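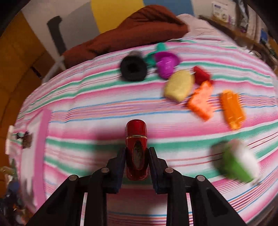 How Toy Parts Fit Together
Rivbridge Young Makers, Sheet 3
Text by Fergus MacRitchie

Most toys are made of more than one piece. A piece that belongs to something larger is called a part. Tip a mixed box of toys onto a bed or a table and you will find whole toys, parts of toys, and things that came from somewhere else in the house. This sheet explains how to look at a part and work out what it was made to join.

Start with the shape

Engineers have names for basic shapes, and the names are useful when you sort.

A cylinder is a tube shape with round ends. Lipstick cases, glue sticks and batteries are cylinders or close to it. A cylinder rolls in a straight line when it lies on its side.

A cube has six square faces, all the same size. It does not roll. Cubes stack well because every face is flat. If you build a large cube three blocks wide, three blocks deep and three blocks high, you need 27 small cubes. One of them will be hidden in the center.

An egg shape is wider near one end. When you push it, it rolls in a curve. Many toy eggs have a separate base so that they stand up.

A cup shape is closed at one end and open at the other. Cups hold things, but in a toy a cup can also be a cover, a wheel hub or a foot.

Then look for the joint

The joint is the place where two parts meet. Designers use the same few joints again and again.

Socket. A socket is a hollow that another part sits inside. The part that goes in must be slightly smaller than the socket. If it is too small, it rattles. If it is too large, it will not go in, and pushing hard can split the plastic.

Tab. A tab is a small flat piece that sticks out. It often slides into a slot. The slot may be on a part you have not found yet.

Clip. A clip bends a little and then springs back. Clear clips are easy to lose on patterned cloth, so check the stripes carefully before you fold it up.

Flange. A flange is a wide rim. It stops a part from sliding too far into a hole. The rim around the top of a kitchen sink strainer is a flange.

Peg and hole. A peg goes into a hole of the same shape. Blocks with round holes usually need round pegs.
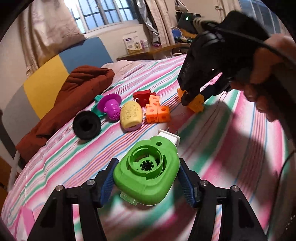 A green housing with a toothed black ring in its socket. The orange cube blocks farther back have round holes.

What the teeth are for

A gear is a wheel or ring with teeth. When the teeth of one gear sit between the teeth of another, turning the first gear makes the second one turn too. This is called meshing.

The number of teeth matters. Suppose a large gear has 27 teeth and a small gear has nine. Each time the large gear goes around once, the small gear goes around three times. The small gear also turns in the opposite direction.

Some rings have teeth on the inside and some have them on the outside. Run a fingertip around the edge to find out. Do not do this while the toy is running.

What a housing does

A housing is the outer shell around working parts. It keeps out dust and fingers, and it holds everything in position. A housing often has extra openings. A small round hole may be for a screw, a pin or a wire. You cannot always tell by looking, so write down "small hole, use unknown" and go on to the next part.

How to sort a mixed box

1. Spread a cloth on a flat surface. A bed works, but small parts slide toward the middle if you sit on it.
2. Take out one part at a time and name its shape.
3. Find the joint. Some parts have two or three.
4. Put parts with matching joints next to each other.
5. Try the fit gently. Stop if the plastic bends or turns white.
6. Keep a separate pile for things that are not toys.

Color is a weak clue. Two red parts may come from different sets, and one toy may have parts in four colors. Use shape first, then joint, then color.

Keeping a parts list

The Prandico lending shelf in Rivbridge has 3,887 loose parts on its list, and more than 3,000 of them are now matched to a toy. Each line gives the shape, the joint, the color and the drawer. Your own list can use the same four headings. Write in pencil — parts change drawers.

The next sheet is on screws and screw heads. Copies are at the front desk from Tuesday.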